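Teaching Two Arms to Pack a Lunch: Our Summer Project Report

Monday, July 14, 2025

Our team picked lunch packing because it sounded easy. You take some things, you put them in a container, you close the lid. Every one of us has done it half asleep before school! Getting two robot arms to do it together has been the hardest and best thing we've worked on all summer, and this report covers where we are at the halfway point.

The project is called Lotia. The goal is for the two arms to share a job that neither can do well alone, like holding a container still with one gripper while the other puts something in it. Our control program is called Flerow, and we wrote most of it ourselves, starting from the motion code last year's team left us (thank you, last year's team, and please comment your code next time).

We began with one arm at a time. The first week was all reaching and grasping: move above the object, open the fingers, come down, close, lift. We ran 40 trials with the left arm and got 13 clean lifts. That number looked pretty sad on the whiteboard, but it gave us a lot to study. Most of the misses came from the fingers landing too far forward, and a smaller group came from closing too early, before the arm had stopped moving.
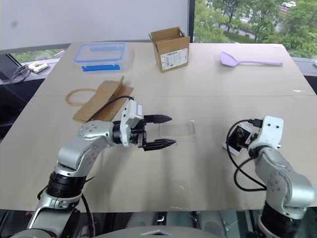
After that we changed two things. First, we redid the calibration between the camera and the arm, which took a whole afternoon and a lot of arguing about which way the y axis points. Second, we added a short pause before the grippers close. We ran another 40 trials and got 30 clean lifts. People were cheering in the hallway! We know the two sets aren't a perfect comparison, because we changed both things at once, so we can't say how much each one helped. If we did it over, we would change one, test, and then change the other.

Clear plastic is still our biggest headache. A see-through tray on a light table hardly shows up at all, and Flerow sometimes places its edge in the wrong spot or misses it completely. Cardboard is much kinder to us. We tried moving the lamp and we tried a darker mat, and the mat helped more, but we want the program to work on a plain table too, so we haven't given up on it.

Working with both arms brought a new kind of problem, which is that they get in each other's way. Our fix for now is a simple rule we named the Ruda rule: only one arm can be in the middle zone unless both have been told to go there. It makes everything slower, but we haven't had a bump since we put it in.

Next on the list:

Passing an object from one gripper to the other without setting it down
Picking up thin, floppy things like rubber bands
Closing a lid with latches (we are all a little scared of this one)
Cleaning up the cables so they don't pull when the wrists turn

We'll run the full packing task at the end of July and add the results to this page, along with our trial sheets and the newest version of Flerow.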